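Urkance Angioedema Patient Group
Second progress report to the Pesent Fund
Project: Emergency cards and training for hereditary angioedema

Summary for the reader who has little time

The cards are printed and most of them are with the families. The training in emergency departments started late but is now running. The telephone line works in the evenings, which was our main promise to the families. One part of the plan, the school packet, is behind, and we ask in this report for permission to move a part of the money. The details are given below under each point of the grant agreement.

For those in the Fund who did not read our first report, I repeat shortly what the project is for. Hereditary angioedema, or HAE, is a rare condition in which a person has attacks of swelling in the hands, the face, the belly or the throat. A swelling in the throat can stop the breathing. The usual allergy medicines do not help in these attacks, and a patient who arrives at a hospital where the condition is not known can lose hours. Many of our members also had years of belly pain before they received the right name for it, and a few of them had an operation that they did not need. The card tells the doctor on duty what the condition is, what treatment the patient should get, and which specialist center to call.

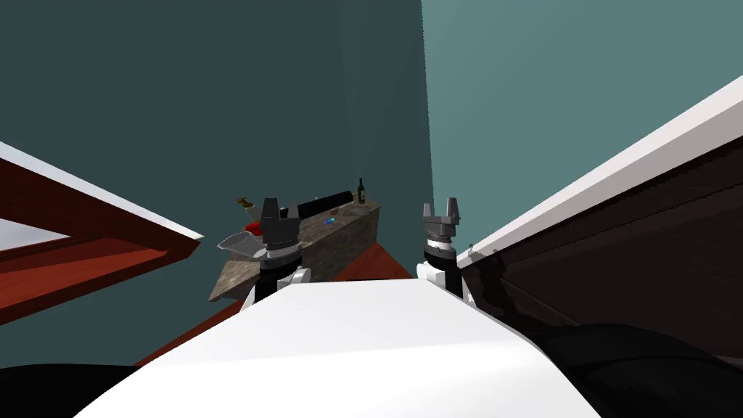
Mandbridge, 21 Jan 2019

This report covers the period from August until the end of the year. It follows the order of the work plan which is attached to the grant agreement.

1. Emergency cards

We printed 900 cards in one print run. In the first plan we wanted two smaller runs, but the printer in Mandbridge gave us a better price for one, and the text was already approved by the specialist clinic. The card is folded once and fits in a wallet. On the outside it has the name of the condition in large letters and on the inside the treatment instructions and a space for the patient's own medicine and dose.

We made one change after the test with the members. In the test version the emergency instruction was on the second inside page, and several people told us that a nurse in a hurry would read only what she sees first. Now it is on the first inside page and the general explanation is behind it. We also took out two abbreviations that only specialists use.

The cards were sent by mail to all registered members. The rest was divided between the specialist clinic, the pediatric clinic in Du and our own office. We keep a stock for newly diagnosed patients and for people who lose their card. Children receive two, one for home and one for the school bag.

We had a question from members if the card could also be on the phone. We think it is a good idea, but it is not in this grant and we did not spend money or hours on it.

2. Training in emergency departments

The agreement says that we will hold 20 short training sessions by the end of the project. We are not yet at the half. The reason is simple: in the fall months the departments were short of staff and three of them asked us to come back after the new year. The dates for these three are now fixed in writing.

Each session takes forty minutes. The first part is given by a specialist nurse and the second part by a patient or a parent. From the feedback forms we see that the second part is what people remember. A mother from the Du area told how she drove with her son to the hospital two times in one night, because the first time he was sent home with allergy tablets. After her talk, the department asked for our poster and put the medicine for HAE attacks on the list for their next pharmacy order. We will ask them in spring if the order was approved.

What did not work so well was the time of the day. We offered the sessions at lunch, and the people who most need them, the night staff, were at home sleeping. For the coming sessions we offer the hour of the shift change, early in the morning. This costs us a hotel night for the nurse in two cases. It fits in the travel budget.

3. Evening telephone line

The line is open on four evenings per week. It is answered by trained members of the group and it does not give medical advice, it only helps the caller to find the right place and to prepare for a visit. Callers with an attack in progress are told to call the emergency number at once. This sentence is also the first thing on the answering machine.

Most calls come from people who have the diagnosis already and want to talk about work, travel, pregnancy or insurance. A smaller part comes from people who have swellings without a known cause. With these callers we are careful. We send them the list of questions to bring to their family doctor and the address of the specialist clinic, and we do not guess.

In November the line was out of order for six days, after a change of the telephone company. We are sorry about this. The old number is now forwarded and we test it every week.

4. Family survey

We sent the questionnaire to all member families and got back 59 completed forms. For a rare condition we find this a good result, but we know it is not a study and we do not present it as one. Two answers are important for the rest of the project.

First, many families did not know that relatives without symptoms can also be tested. Often only the person with the attacks was tested, and brothers, sisters or grown children never heard about it. We wrote a one-page sheet about family testing and it will be enclosed with the next newsletter. The genetic counselor of the clinic corrected it.

Second, the parents worry about school more than about the hospital. They wrote that teachers take the belly attacks for an excuse, or that a child is not allowed to go on the class trip. This brings me to the part that is behind.

5. School packet

The school packet should have been ready in December. It is not. The text for the teachers is finished, but the page with the instructions for an attack must be agreed with the school health service of the region, and they answered only two weeks ago. They want a separate form signed by the treating doctor for each child. We think that they are right, but it means new layout work and one more round of reading. Our new date for the packet is the end of March.

6. Money

The spending is below the plan for the training and for the school packet, and on plan for the cards and the telephone line. A table with all the costs is sent separately, together with copies of the invoices.

We ask the Fund for one change. The printing of the cards was cheaper than planned, and we would like to use what is left of this line for the layout and the printing of the school form. The total of the grant stays the same. According to the agreement we need a written yes from you when we move money between two budget lines, and we would be thankful to receive it before the end of February, so that the layout can start.

7. Next months

Until the next report we plan to hold the delayed training sessions, to finish the school packet and to test it with two schools in Urkance, and to send the sheet about family testing. The members' meeting will be in Du in April. Someone from the Pesent Fund is very welcome there. There is a train from Mandbridge, and the hall is 20 minutes on foot from the station. For a guest who prefers not to walk we can arrange a car, please only let us know some days before.

With kind regards,
The project coordinator
Urkance Angioedema Patient Group

Enclosed: cost table, one printed card, questionnaire form, feedback form from the training sessions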